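Ticket 304 – Stestden label printer loses Wi-Fi after sleep
Status: open

Hi all! My Stestden label printer has been driving me nuts since January. It prints fine in the morning, goes to sleep over lunch, and then Kolex (the shipping app) says "printer offline" until I pull the plug. I've got 1,000 labels to get out for the shop, so I'd love a real fix!
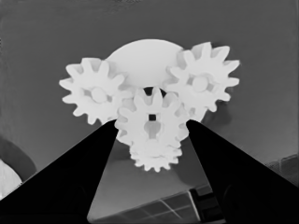

White gears on gray.

Tried so far: new cable, new roll, reinstalled the Kolex driver twice. I also turned off sleep in the printer menu, but the setting goes back to 4 minutes every time I restart – super annoying.
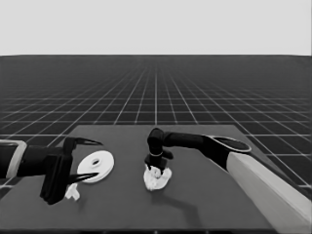 Next I gave the printer a fixed address ending in 124 on my Kukach router and printed a test page. That worked, and it stayed online through one whole lunch break (yay!). Then it dropped again at 3:15 pm, same message as before.
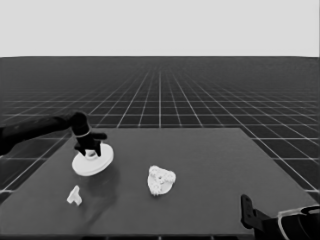 Posted by Masilela Crafts | Customer | 4:40 pm

Update: the router was pushing the printer over to the 5 GHz band. I split the two networks and put the printer on the slow one – no drops so far. The sleep setting still won't save, though, so please leave this open. Is there newer firmware I should try?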